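Why does a policy trained on wrist camera data get worse when I add more demos?

Posted in Manipulation and Learning

Skullix

I am trying to reproduce the wrist-view ablation from the Daselov report on a two-arm tabletop setup. The task is kitchen handling around a large round cooker with an inner pot. One camera per wrist, no overhead view. The policy predicts chunks of end-effector deltas plus gripper opening, with the same encoder for both views.

With 637 demonstrations I get usable behavior. I then collected more and retrained from scratch on 1,551. Validation loss went down, but on the arm the result is clearly worse. The gripper approaches the rim of the cooker, slows down, and hovers a short distance away. Sometimes it closes there. The report claims success improves with every added batch, which I do not see.

Things I already checked: action normalization recomputed on the full set, timestamps aligned, camera mounts not moved, no change to the image crop. Learning rate and batch size are the same in both runs. The second batch was collected by a different operator, and the finger tape was redone at least once between batches.

Is this a known failure, or should I be looking for a bug?

Gekard

More data is always better, so it is a bug. Check your normalization again. Also try a bigger encoder.

Nogueira
Accepted

Normalization is unlikely if it was recomputed and the first run was fine. I would look at three things, in this order.

1. Pauses. A second operator often pauses before contact. In a wrist view the image barely changes during a pause, so the policy learns that "rim close, fingers nearly closed" maps to zero motion. Validation loss rewards this, as the zero-motion steps are easy to predict. Plot the norm of the action against time for both batches. If the new batch has a long flat section ahead of each contact, trim it. We dropped every run of near-zero actions longer than a few steps and the hovering went away. Do not drop them all, or the gripper will not wait for the other arm.

2. Fingers. With a wrist camera the fingers are in every image at nearly the same place, and the encoder will use them. If the tape changed between batches, the policy can tell which operator it is imitating from the tape alone. At test time it picks one, or lands between the two. Quick check: train a small classifier to predict the batch from a crop of the fingertips only. Ours separated the batches almost perfectly, which was not good news. Masking the fingers hurt closing accuracy, so we used random patches over that region in training instead.

3. Blur. Wrist images smear when the arm moves fast, and a shiny rim makes it worse. If one operator is fast and the other slow, the amount of blur becomes a speed signal. The policy sees a sharp image, concludes that it is in a slow segment, and slows down further. This is a feedback loop and you will not find it in offline loss. Look at the images just before contact, at full resolution.

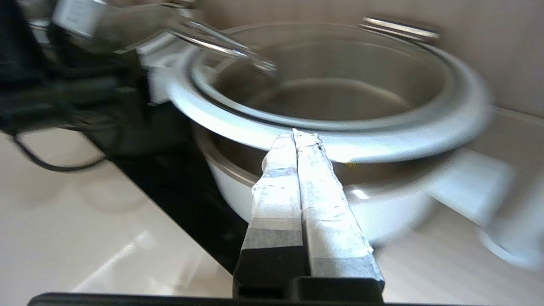 For the comparison itself, do not put the smaller run against the full one directly. Batch size being equal, the number of passes over the data is different unless you also fixed the step count. Draw 637 demos at random from the combined set and train on those. If that run is also worse than your original, the problem is the mix and the amount of data has nothing to do with it. If it matches, look at training length.

Also report success per stage. Reach, contact and grasp fail for different reasons, and a single number hides which one moved.

Skullix

The action norm plot shows it. Batch two has a flat section before almost every contact and batch one has very few. I trimmed those and the hovering is mostly gone. Fingertip classifier is still training. Step count was not fixed, so I will rerun both.

Gekard

Did you try the bigger encoder?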